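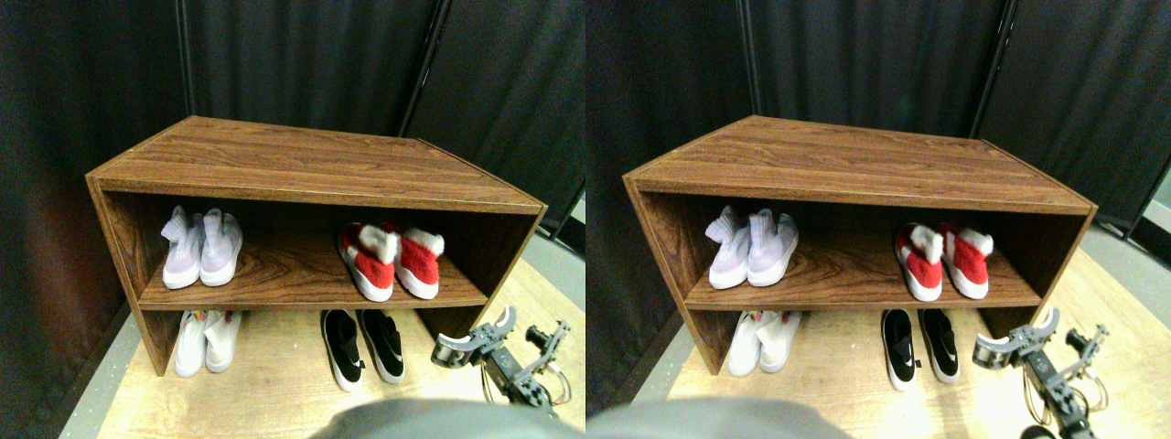 The shoe cabinet, with the pale knitted pair on the upper shelf.

December 30, 2021

Up early and straight to the studio, as I wanted the big panel finished before the light went. It wasn't, of course! I've been at this mural design for the Tatow library since the autumn and the left-hand side still looks like somebody else's work (somebody I don't much like). The herons are fine. The reeds are fine. It's the river that keeps going wrong, all stiff and blue like a strip of lino.

Wendell Schumacher rang mid-morning about the wall. He's had the plasterer in and the bottom stretch is still damp, so no painting there until the end of January at the earliest. I made cross noises down the phone, but I was secretly relieved. He also asked whether I could get the whole thing down to 4 colours to save on paint, and I said I'd think about it, and I have thought about it, and no.

Lunch was soup out of the pan. After that I rubbed out the entire river and drew it again with the long charcoal stick taped to a cane, standing well back, the way I used to do it at college. Much looser. I got so carried away that I went over the edge of the paper and onto the board, so now I'll have to tape another sheet on to see where it was going. There's a bend in it now, just under the second heron, and the whole thing leans towards the door, which is where people will be coming in from.
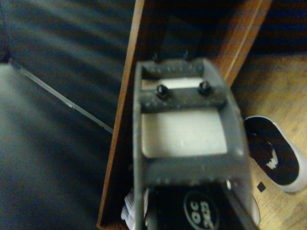 Evening

Mixed greens until my eyes gave up. I did 25 little swatches on the back of an old poster and pinned them over the sink, and I like 5 of them, one very much indeed (ochre, a bit of black, hardly any blue). Must write down the amounts before I forget, as I did with that lovely grey for the Nodov job and never found it again.

Still to do: order primer, send Wendell the new drawing, ring the scaffold people back. My shoulder aches and there's charcoal in my tea. Bed.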